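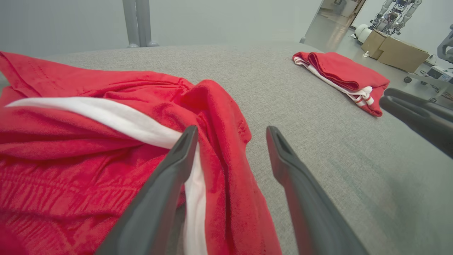
December 8, 2019

So I finally did the thing I've been threatening to do since May and went through every piece of clothing I own. All of it. The closet, the two drawers under the bed, the coat hooks, the suitcase I never unpacked after Bronthorpe (yes, that trip, please don't say anything). I put it all on the living room floor and counted, and the grand total came to 157. That includes socks, but only as pairs, and I let the singles go uncounted for the sake of my pride.

I grew up in a house where you wore a thing until it fell apart and then it became a rag, and the rag lived under the sink for another ten years. So I'm not great at letting go! I had a sweater from my first real job, at the Ramanauskas bakery, with a burn on the cuff from the big oven. I haven't worn it in ages. I put it on the "go" pile, took it off, made lunch, put it back on, and then moved it to a third pile I'd invented that afternoon called "ask me later." By dinner that was the biggest pile of the lot.

My system, if you can call it that, was to try on everything I wasn't sure about and walk to the mailbox and back in it. If I tugged at it even once on the way, out it went. I can't tell you how many perfectly nice shirts I've been tugging at for years. There was a green one with buttons that I always got compliments on, and I've hated every minute inside it. Gone! The neighbors must have thought I was running some kind of very slow fashion show.

Jeans were the worst. I kept a pair from when I lived over in Fodbridge on the idea that I'd get back into them, and they've sat folded at the bottom of a drawer making me feel bad every single morning. I read somewhere that you should only keep clothes for the body you have now, and I rolled my eyes at the time, but I gave them to my cousin's daughter and she looks terrific in them. I've gone back to eating toast at night without feeling judged by a drawer.

In the end 83 things left the house. Most went to the thrift store in Brundudmont, the one next to the tire place, where you have to ring the bell around the side and wait. They don't take underwear or anything with a stain, which I think is fair, and they were out of receipts, so there goes my tax deduction. The really worn-out T-shirts I cut up for dusting (my mother would be proud) and I now have more dust rags than I have dust.

A few people asked in the comments last time if I was going to do the whole capsule wardrobe business, with everything in beige and gray. No way. I like color too much and I spill too much coffee. What I am doing is not buying any clothes until spring, apart from tights, which in my opinion are groceries. I already cheated in my head twice this week over a corduroy jacket – mustard yellow, big pockets – but I closed the page and went and did the dishes.

The closet door shuts now, by the way. It hasn't shut since we moved in! It squeaks something terrible, so if you know what to put on an old hinge that won't drip all over the carpet, leave me a note below. Next up is the kitchen, and I have a bad feeling about the lids.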